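Dridden Wardrobe Hinge, Soft-Close

The Dridden is a replacement hinge for painted wardrobe doors. It opens to full width and carries doors up to 80 inches tall.
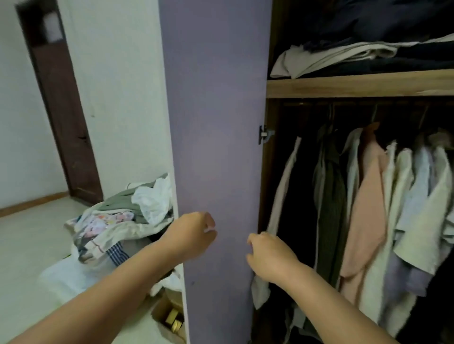 Wardrobe door in lavender, open.

Supplied in packs of 3 — screws included. Husar hangers are sold separately. 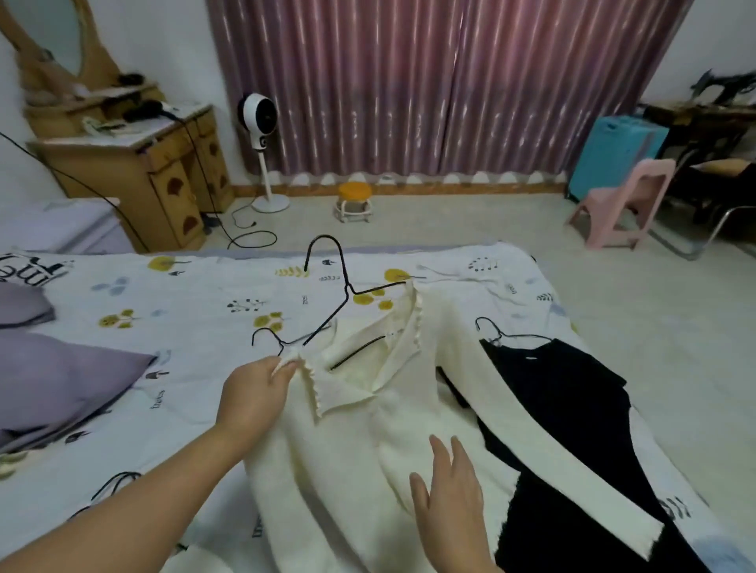
Ordering

Item 344. Orders ship from the Dendham warehouse.

Comments

Roxana Preda: Fitted two packs in June. Doors close quietly.

Barrett Whitlock: Is a brass finish planned?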